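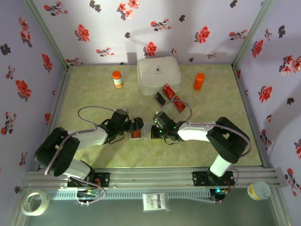
"A medicine box must be boring," says the woman who opens the door for us at Mostus, a small shop in Fekden that helps families put their home medicines in order. She laughs, but she means it. "If it is interesting, there is something inside that should not be there."

She worked for many years in a pharmacy before she started this. Customers came to the counter and bought the same cream they already had at home, two or three times, because they could not find the first one. Now she visits apartments, and in January alone she went to 110 of them.

We ask what she usually finds. "Everything in the kitchen," she answers. "Above the stove, where it is warm and there is steam. People like this place because they see it every day." She prefers a shelf in the bedroom closet, high enough that a child cannot reach it. The bathroom she does not like either.

Her method begins with a table. All the boxes, bottles and packets come out of the drawers and are laid on it, and the storage case stays to one side until the end. "You should not put anything back before you have seen everything. This is the only rule where I am strict." Then each package is picked up and its date is read aloud. She asks the family to do this part themselves. It is slow, and in the beginning they are a little ashamed, but after the first ten minutes they start to tell stories. Somebody had a bad tooth on a vacation, somebody had a cough that lasted the whole winter.

The cardboard boxes are the point where people argue with her. Many want to throw them away and keep only the contents, so that more will fit. "I say no. The box has the name, the date and the paper with instructions. If the case is too full, you have too many medicines, or you need a second case." In her own home she has 2, one for daily use and one for travel.

For the case itself she has no special wishes. It should have a lid that closes well and a simple shape, so it can stand against a wall. She does not use dividers. Tall bottles may stand next to the case if they are used every morning, and she finds nothing wrong with that.

What is expired goes into a separate bag and back to a pharmacy that accepts it. She never pours anything into the sink, and she becomes quite serious when we mention it.

Next month she will begin with the apartments on the Jugah side of town. The waiting list has 132 names, and she still answers every call by herself, usually in the evening after dinner.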